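托盘餐具摆放记录 说明文件

项目名称:Gomby 餐盘整理
文件类型:自述文件与数据说明
语言:中文(作者的母语不是中文,若有不通顺的句子,请来信告诉我,我会改)

一、这是什么

Gomby 是一份小型的餐具摆放记录。内容是一个托盘、几件餐具,和它们在台面上的位置。每一条记录写下一次摆放的结果:盘子在哪一边,叉子、筷子、勺子按什么顺序,朝哪个方向。

我开始做这个记录,是为了一家叫 Ruta 的小食堂。Ruta 每天中午供应一份套餐,有时是米饭和炒菜,有时是面条,有时是意大利式的焗菜。因为菜不一样,客人需要的餐具也不一样,所以托盘上常常三种餐具都放。放的人多了,放法就乱了。有的勺子在盘子左边,有的筷子横在盘子上面,收拾的时候也很不方便。

后来第二个地方 Nina 也加入了。Nina 是茶室,下午用同样的托盘送点心。两个地方的习惯有些不同,我在第五节里写了差别。

这份文件先说明怎么摆,再说明怎么记。如果您只想用表格,可以直接看第四节。

二、内容的范围

全部记录有 600 条,分在 6 个文件夹里。每个文件夹对应一种摆法。文件夹的名字是用拼音写的,不分大小写:

zuopan_youju 盘在左,餐具在右
youpan_zuoju 盘在右,餐具在左
zhongpan 盘在中间,餐具分在两边
wupan 没有盘子,只有餐具
wuju 只有盘子,没有餐具
qita 其他,不能归到前面几种的

“其他”这个文件夹里的记录,我没有删掉。有些放法很奇怪,比如勺子放在盘子里,筷子放在托盘外面。它们对训练新来的同事很有用,所以留着。

记录里不包括食物。所有的摆放都是在上菜之前记下来的,盘子应当是空的。如果您找到一条盘子里有食物的记录,那是我的错误,请告诉我文件的编号。

记录里也不包括杯子、汤碗和纸巾。Ruta 的杯子在饮水机旁边由客人自己拿,汤碗是最后和汤一起放的。Nina 有茶杯,但是茶杯另有一个小托盘,我没有记。

三、摆放的规则

下面的规则是 Ruta 现在用的。它不是正式的餐桌礼仪,只是我们商量以后觉得方便的办法。

1. 托盘横着放,长边对着自己。先看托盘有没有水,有水就擦干,再放东西。

2. 盘子放在左半边。盘子和托盘的边之间要留一点空,手指才能伸进去。

3. 餐具放在盘子的右边,从左到右的顺序是:叉子、筷子、勺子。

4. 餐具互相平行。可以和托盘的短边平行,也可以稍微斜一点,但是要斜就一起斜。最难看的是一件直、两件斜。

5. 叉子的齿和勺子的头都朝前,也就是朝客人那一边。筷子两根并在一起,中间不要分开。

6. 手只碰餐具的柄和筷子的上端。入口的部分不要碰。

关于第五条,有同事提过意见。按照一般的习惯,叉子的柄应该对着客人,拿起来才顺手。我同意这个意见有道理。但是 Ruta 的托盘是从柜台后面推出去的,摆的人和拿的人面对面,客人拿到以后常常会转一下托盘。我们试过两种方向,最后写了现在的这一种。如果您的食堂是客人自己从架子上拿托盘,请把方向反过来。

关于筷子,我们用的是不锈钢的。它比较滑,放在托盘上容易滚开,所以要最后检查一次。放在叉子和勺子中间,滚的时候两边都有东西挡住,这也是我们选这个顺序的一个原因。

四、表格的栏目

每个文件夹里有一张表,文件格式是 CSV,编码是 UTF-8。用某些办公软件打开的时候中文可能变成乱码,请在导入的时候选择编码,不要直接双击。

栏目如下。

bianhao:编号。从一开始,每个文件夹单独编。
didian:地点。只有两个值,Ruta 或者 Nina。
tuopan:托盘的样子。白色长方形写“白方”,别的写“别”。
panzi:盘子的位置。左、右、中、无。
shunxu:餐具的顺序,从左到右写。叉写 C,筷子写 K,勺写 S。例如 CKS。没有的就不写。
fangxiang:餐具头的方向。前、后、混合。
pingxing:餐具是不是平行。是、否。
beizhu:备注。可以空着。

有几点要注意。

“左”和“右”都是从托盘前面看过去的左右,也就是从记录的人站的那一边。刚开始的时候我没有写清楚,有 58 条记录是按照对面的方向写的。现在已经改过来了,在备注栏里有“已改”两个字。

“平行”是用眼睛判断的,没有用尺子。如果差得很小,我就写“是”。不同的人判断可能不一样,这是这份记录的一个弱点。

托盘上有印花的,备注里写“印花”。印花的位置对摆放没有影响,但是它会让人看错。有一次我在照片里把一条印的线看成了牙签,写在备注里,后来才发现。

五、两个地方的差别

Ruta 用的餐具多,一个托盘上通常有三种。Nina 的点心小,多数时候只放一把叉子或者一把勺子,所以 wupan 和 zhongpan 两个文件夹里 Nina 的记录比较多。

Ruta 的台面是石材的,有光,灯开着的时候餐具会反光。勺子的头特别亮,在照片里有时候看不出边。Nina 的桌子是木头的,反光少一些,但是桌子窄,托盘有时候伸出桌边。

如果要比较两个地方,请先按照 didian 分开,再看数字。把它们合在一起算顺序,结果没有什么意思。

六、一条记录的样子

下面是 zuopan_youju 里的一条。

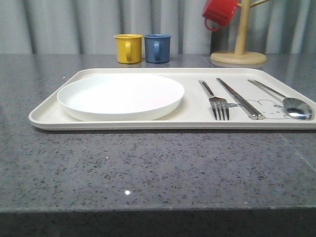
Ruta,2019年4月23日,星期二

圆盘在左,右边依次是叉子、筷子、勺子,三种都斜着放,斜的方向一样。表格里这样写:

didian:Ruta
tuopan:白方
panzi:左
shunxu:CKS
fangxiang:前
pingxing:是
beizhu:印花

备注里的印花是一个线条画的小动物,脸圆圆的,像熊。筷子和勺子压住了一部分,所以只看得见一些轮廓。同事们叫它 Gomby,这份记录的名字就是从它来的。

这一条的勺子离托盘的右前角比较近。规则里没有写勺子离边多远,我觉得这样可以,但是端的时候拇指要放得靠后一点,不然会碰到勺子的头。

七、怎样使用

您可以把表格打印出来贴在备餐的地方,也可以只用第三节的规则。De Luca 是给 Ruta 送焗菜的厨房,他们把规则抄成了一张小卡片,放在送餐箱的盖子里面。卡片上他们改了一条:没有米饭的日子不放筷子。我认为改得合理,您也可以这样改。

如果您要增加自己的记录,请新建一个文件夹,不要写进原来的文件夹。栏目的名字请保持一样,不然两张表合不起来。新的地点请在 didian 栏里写全名,不要写缩写。

给新同事练习的时候,我建议先给他看 qita 里的几条,请他说出哪里不方便,再让他自己摆。先背规则的人,忙的时候容易忘记。

八、已知的问题

照片多数是中午以前记的,光线比较接近。晚上的记录很少。

左手习惯的客人没有考虑进去。Nina 有一位常来的客人总是把餐具移到左边,我们后来专门为他摆在左边,这些记录在 youpan_zuoju 里,数量不多。

三月的表格里,fangxiang 这一栏有空白。那时候还没有决定要不要记方向。空白不等于“混合”,计算的时候请跳过。

盘子只有圆的。方盘和长盘 Ruta 没有,所以不知道规则合不合用。

九、修改和来信

第一版只有 Ruta 的记录。第二版加了 Nina,改了左右的错误,并且增加了 pingxing 这一栏。

下一版想加上收盘时的摆法,就是客人吃完以后餐具怎样放回托盘。这部分还没有开始记,栏目也没有定。

来信请写清楚文件夹和编号,例如“zhongpan,第六条”。文字上的错误也欢迎指出,特别是量词,我还常常用错。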